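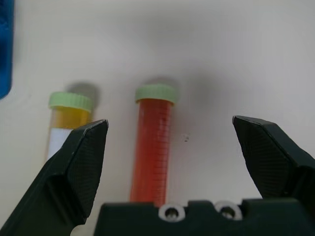 Serena Tedesco replied:
Before everyone gets into cycle times, what happened to the people who used to do the racking? Our lab in Natville went through this in February and that was the part management had no answer for.

ji_chae wrote:
Same people, different work. We had two techs per shift moving tubes between racks by hand. Now one watches the cell and clears faults, and the other went to sample intake, where we were always short. Headcount is unchanged so far.

ltluong wrote:
"Unchanged so far" is doing a lot of work there. What is the fault rate?

ji_chae wrote:
Last month we logged 33 stops that needed a person. Mostly missed grasps, a few caps that were not seated. Average time to clear was under four minutes. A full shift runs 170 tubes, which is slower than a good tech on a good day. The gain is that it keeps the same pace at 3 a.m.
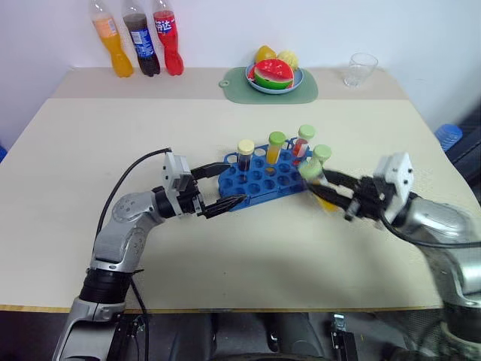
Two-arm setup, right gripper lifting a tube from the blue rack.

Serena Tedesco replied:
Slower than a tech, and someone still has to stand there. Then I do not see the gain. At our site the watching was worse than the racking – you cannot walk away and you cannot do anything useful while you wait. Two people asked to transfer out.

ekong wrote:
Depends on how you staff it. We rotate the watch position every two hours and pay it at the higher grade. Wrist complaints dropped after the switch. Boredom complaints went up. I would still take that trade, but it should be written down as a trade.

ltluong wrote:
Disagree on the grade. Clearing a missed grasp is not skilled work once you have done 13 of them. Changing the grasp settings is, and most sites lock that to the vendor. Ours is on the Noltov software and the techs cannot touch a thing.

ji_chae wrote:
We are on Fukow and the techs can edit grip force and approach height. Took one afternoon of training. That did more for morale than the rotation did.

Serena Tedesco replied:
That I would like to see. Can you post the training outline, or is it internal?

ji_chae wrote:
Internal, but I will ask. The settings checklist is one page and should be fine to share.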